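Jundix Compliant Finger Set for Parallel Grippers

Product page / Application and safe use

Overview

The Jundix finger set is a pair of yellow, open-pocket fingers for electric parallel grippers. It is intended for thin, light, easily marked workpieces: paper, card, film, labels and interleaf sheets. The pockets let the finger give under load, so the contact area follows the part instead of pressing on one edge of it.

The set is supplied as a component. Under the usual machinery rules it is partly completed equipment. The integrator is responsible for the risk assessment of the finished cell, including the fingers, the gripper, the arm and the workpiece.

Before first use

Read the gripper manual together with this page. The lower of any two force or speed limits applies.

Check that the fingers close parallel with no part between them. Close at the lowest force setting and look along the seam from both sides. If a gap shows at one end, loosen the mounting screws, close again and retighten while closed.

Enter the tool mass and center of gravity in the arm controller. Wrong tool data shifts the contact detection threshold, and the arm may then stop late or not at all. Record the values in the cell file.

Gripping sheet material

Sheet material held at its lower edge is not stiff. Plan the path for the sheet as it hangs or stands in the grip, folded or curled, and leave clearance for the free corners on all sides. A fold near the grip makes the sheet stand better but also makes it thicker between the pads. Set the closed-position check with the folded thickness, or the controller will report a missed pick.
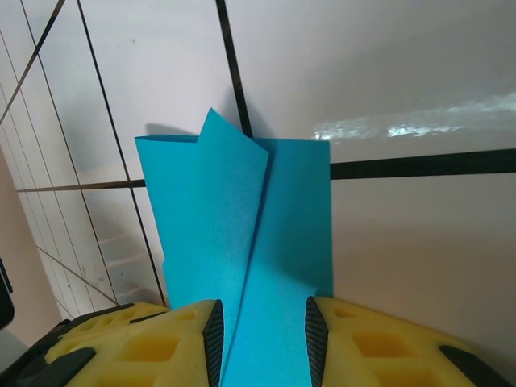
Fig. 1. Folded blue sheet gripped at its tapered lower end, ridged black pads on the inner edges of the fingers.

Keep the following limits for sheet work:

Closing force: lowest setting that passes the hold test
Hold test: 3 seconds at standstill, then one slow wrist turn each way
Sheet above the fingers: no contact with fixed surfaces during travel
Pads: clean, ridges complete, no adhesive residue

Do not raise the closing force to cure slipping until the pads have been cleaned and checked. A higher force changes the pinch assessment and has to be signed off again.

Two arms in one work area

Where two grippers share a work area, each one is a moving hazard to the other and to anyone reaching in. Define a shared zone in both controllers and allow one arm in it at a time, except during a planned handover. During a handover the receiving gripper closes first and confirms its grip. The giving gripper then opens. Both arms stay at reduced speed until the sheet is clear of the second set of fingers.

The stop function must act on both arms together. Test this from every stop button in the cell, not only from the teach pendant. 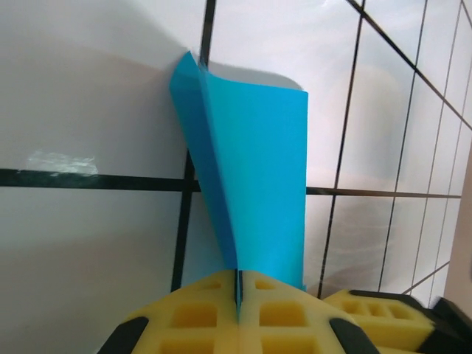

Fig. 2. Blue sheet held upright between closed fingers, with a second gripper at lower right.

Wrist cables and straps

Route cables so that they cannot enter the closing area at any wrist angle. Straps must lie flat and have no free end longer than the bracket they are fixed to. Repeat the check after any change to the wrist, however small.

Inspection and replacement

Every shift: look for split pockets, lifted pads and loose screws.
Every 2000 cycles: clean the pads with a dry lint-free cloth and repeat the hold test.
Every 4000 cycles: replace the pads as a pair.

Replace both fingers if either one has a split pocket. Do not glue, tape or trim a damaged finger. A repaired finger bends differently from its partner and the force values no longer apply.

Ordering

Finger pair, yellow: part 538
Spare parts: order pads in pairs and state the gripper model
Application questions: Birgit Schmieder, Jundix technical desk
Page checked by: Sajib Seneviratne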